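From: Yasmine Cherkaoui
To: packing-floor list
Subject: Re: Re: what happens to the kitting benches

Hi Telma, hi all,

Thanks for asking this on the list and not in the hallway. I've been wanting an excuse to write it up and now I have one, so get a coffee.

Telma Salinas wrote:
> I was off for most of January and came back to find half my bench
> mates doing something with hand grippers. Mahmoud says it's for
> teaching the new arms at Mallport how to do kitting. Fine, but
> what does it mean for those of us who do kitting? Do we lose the
> benches? Does the piece rate change while we're doing this?
> And is it true the night shift goes first?
>
> Also my wrists are not twenty years old any more, so how heavy
> are these things?
>
> Telma

Taking these in the order I feel like answering them!

The night shift does go first, but only for the cable kits, the ones with 200 to a tote. Those are the kits everybody hates. Meriem Ragab has run that line longer than I've worked here and she was the one who picked them. Her words were "give it the ties and the little bags and leave me the sample boxes," and that's pretty much the plan we took to Lindard. The sample boxes stay with people. So do returns, so does anything with a handwritten note in it, and so does the Fluvlow order, where the contents change every week and half the job is phoning the customer.

Benches: two go to Mallport when the arms are installed, the rest stay where they are. I know the floor map taped up by the time clock shows four going. That map is old and I'll get it replaced.

Piece rate: you are on your hourly average for any time spent recording, with no piece count at all. This was the part I argued hardest for, and Ilham Younis backed me up on it. If we paid by the piece people would rush, and then the arm learns to rush, and we all get to watch it fling cable ties across the floor. So please take your time. Pick the thing up the way you would on a good day with nobody waiting on you. If you normally turn a bag around before you set it down, turn it around.

We have 1642 recordings that passed the check so far, out of the 2875 Ezzat wants before they'll start training on our parts. Each one is a single pick and place. I did a batch myself in the afternoons and I have to say I got hooked. You start noticing things about your own hands. I always come in from the right, even when the part is closer to the left, and I had no idea until I watched myself back. Meriem squares up a stack with a little tap at the end that I would never have thought to write in a work instruction, and now it's in dozens of her recordings. Fifteen years of knowing how, and it finally gets kept somewhere!

On the wrists: I'd call the grippers fine for short stretches and annoying for long ones. Use whichever hand you like. We've set the limit at 400 recordings per person for the whole project so that it doesn't land on the same few people, and if your wrist complains before that, stop and tell me. No form.

A couple of things I've learned, for anyone starting next. Open the fingers all the way before you go toward the part, and come down slowly until both pads are level with it. Leave clear table on both sides. 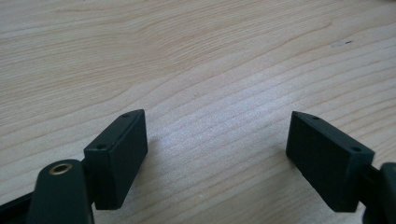
Then close until it holds and no further. The small bags will crumple if you squeeze, and a crumpled bag gets thrown out at the check. Mahmoud Ait Brahim goes through the rejects each morning and he's happy to sit down with you and show you which of yours didn't make it and why. Mine were mostly me lifting before I'd finished closing.

As for afterwards, what I can tell you is what's been agreed. The cable kit jobs become two tender roles per shift, same grade or one up, and they're offered inside the department first. Tenders load the totes, clear jams and fix what the arm gets wrong. Training is on paid time. What I can't tell you is how it looks a couple of years out, and I'd be making it up if I tried. Ilham is asking Lindard for something in writing about headcount and will post it here when it comes.

Telma, I'd love to have you on this if you're up for it. You're the only one who can do the flat pouches without the flap folding under, and I'd like the arm to learn that from you and not from me. I'm at bench six until 3:30 most afternoons.

Yasmine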